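Crew transfer vessel fendering slips on boat landing at 50 percent thrust – friction or hull trim?
Posted in: Offshore Access and Marine Operations

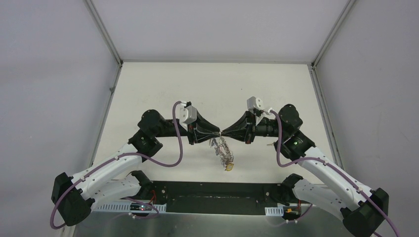 Original post

Beatriz Leitão
Joined in February

I look after marine access for a small nearshore wind site. We run one crew transfer vessel, an aluminum catamaran, out of the harbor at Prenine. The boat was rebuilt at the bow over the winter and fitted with a new fender from Trinlow. Before the rebuild we could push on and hold against the boat landing at 50 percent thrust in most conditions inside our working limits. With the new fender the bow slides down the landing tubes at the same setting, usually on the back of the wave, and the deckhand calls the transfer off.

What I have so far:

Three turbines show the problem consistently: the ones on the seaward row. The inshore row is fine.
Tide state matters. Low water is worse than high water.
The master reports the slip as a short drop, then the fender grabs again. It doesn't slide continuously.
Going up to 70 percent stops most of the slips, but the fuel burn is hard to defend and the structural people at Fonseca don't like the extra load on the landing without a fresh calculation.
Fender bolts and backing plate were checked after the second week. Nothing loose.

The fender compound is harder than the old one. Trinlow says the friction coefficient on clean steel is the same within their test scatter. I have no reason to doubt the test, but our landings are not clean steel, particularly near low water.

My question is whether I should be looking at the rubber or at the boat. The rebuild also moved some weight forward (new deck locker, heavier bow ladder) and I'm not sure how much that matters once the vessel is pushed on. Has anyone separated these two effects without hiring a motion measurement package?

Replies

Declan Quinlan

Get the landings cleaned. It's always marine growth. We had the same thing and a pressure wash fixed it. I wouldn't spend money on anything else first.

Lourenço Veloso

Declan is probably right about part of it, but growth alone doesn't explain why it started with the rebuild, unless your last cleaning was a long time ago. I would treat it as three separate items.

Start with the friction budget. The bow stays put as long as the vertical force at the contact is less than the friction coefficient times the normal force. Normal force is close to your thrust, less whatever the current and the wave surge take off it. Vertical force comes from the wave trying to lift or drop the bow. A slip only on the back of the wave means you are exceeding the limit in the downward direction. Extra weight forward works in exactly that direction. If the vessel already floats bow down by a few centimeters, the fender is carrying part of that load before the first wave arrives.

You can check the trim for free. Read the draft marks in the harbor with the normal crew and fuel load, then compare them with the readings from before the rebuild. They should be in the stability book. If the bow is deeper, shift fuel aft or move the locker contents and run the same turbine again at the same tide. Change one thing per trip, otherwise you learn nothing.

Next, the rubber. A harder compound has a smaller contact patch on a round tube for the same push. On dry clean steel that makes little difference. On a wet tube with a film of slime it can make a lot, since the softer fender squeezes the film out and keys around the tube. Ask Trinlow for the wet, fouled value and not the clean one. If they don't have it, ask for the hardness figure and compare it with the old fender. Also look at the face of the fender itself. New rubber often has a glossy skin from the mold, and it needs some hours of pushing before that wears off. Some operators scuff it with a coarse disc. Clear that with the manufacturer in writing before you touch it.

Last, the seaward row. Check whether those landings face the prevailing swell differently from the inshore ones. If the vessel has to push on with the swell on the quarter, one hull drops before the other and the contact load moves to one tube. The master will feel that as a short drop and grab, which fits your description.

For measurement you don't need a full package. We used a cheap inertial logger strapped to the foredeck rail and a crayon mark on the fender. The logger gives you pitch rate, and the smear of the crayon gives you slip length. It's crude, but it was good enough to put in front of our structural contractor.

On thrust: do not make 70 percent the routine setting until the landing has been checked for it. Impact load and steady push load are separate cases, and the drawings may only cover one of them at the level you expect.

Aurora Moreira

Agree with most of the above. Two additions from the maintenance side.

When you clean, clean the whole band the fender covers between low and high water, including the outer sides of the tubes. Contractors often do the front face only. Our contractor, Prasidden, did this on the first visit and we got six weeks out of it before the slips came back.

Also check the paint. If a landing has been recoated with a smooth topcoat, it behaves differently from the weathered ones even when it is clean. Look in the work orders for the seaward row and see whether anything was done there while the boat was out of service.

I'd write the slip count into the transfer log, by turbine and tide height. Ours had a free-text box and it was useless for this until we added two columns.

Beatriz Leitão

Thanks. Draft marks read this morning at 06:30: the bow is 4 cm deeper than in the stability book for the same fuel. I'll move the locker contents aft first and leave the fender alone for now. The work orders for the seaward row are with Grethe Dalsgaard in our coatings group, and I've asked her for the topcoat type.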